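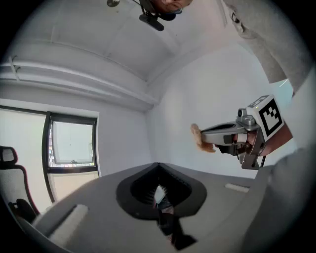 Kowalchuk Window Film, Frosted, by Niltar

Item no. 2902
Roll width: 3 feet
Sold by the roll, ships rolled and never folded

We have been selling window film out of our little shop in Vutudham for a good long while now, and the Kowalchuk frosted is still the one we find ourselves reaching for when a customer calls and says, "I just want the light without the whole street looking in." It's soft and milky (a bit like the inside of a shell, if you hold a piece up to the sun) and it doesn't turn a room gloomy the way a heavy curtain can. We have it on the bathroom window at the shop and on the back door too, and we're still fond of it!

There is no glue. The film clings to clean, smooth glass with water and a drop of dish soap, so renters can take it down when they move and even put it up again in the next place. Peel it slowly from a top corner and roll it back onto its tube.

Will it fit my window?

Most likely, yes. It goes on flat glass of any size, and you trim it with an ordinary craft knife. Please measure the glass itself and leave the frame out of it, then add 2 inches each way so you have something to trim. Folks with tilting windows ask us all the time whether the film gets in the way, and it doesn't, as long as you stop just short of the rubber seal. Close and lock the window before you begin, though, or you'll be chasing it back and forth with the squeegee.

It won't hold on pebbled or textured glass, and we don't suggest it for plastic panes.

What comes in the tube

One roll of film, 7 feet long
A small felt-edged squeegee
A printed sheet of directions, with a cutting guide on the back

You'll want your own spray bottle, a lint-free cloth and a sharp blade. If your blade is old, do yourself a favor and change it first. A dull one drags and leaves little teeth along the edge.

Care

Wait around 3 days before washing it. After that, plain water and a soft cloth are all it needs. Please skip the ammonia cleaners and anything gritty.

Also in this line

Genau, the finely striped version, is back on the shelf and pairs nicely with the frosted if you'd like something a bit dressier for an office or a front hall. The wider roll is expected in September, and we're happy to put your name down for it.

Returns are fine on unopened tubes. Cut film we can't take back, so do ask us for a free swatch if you're on the fence.

Page updated 5/30/21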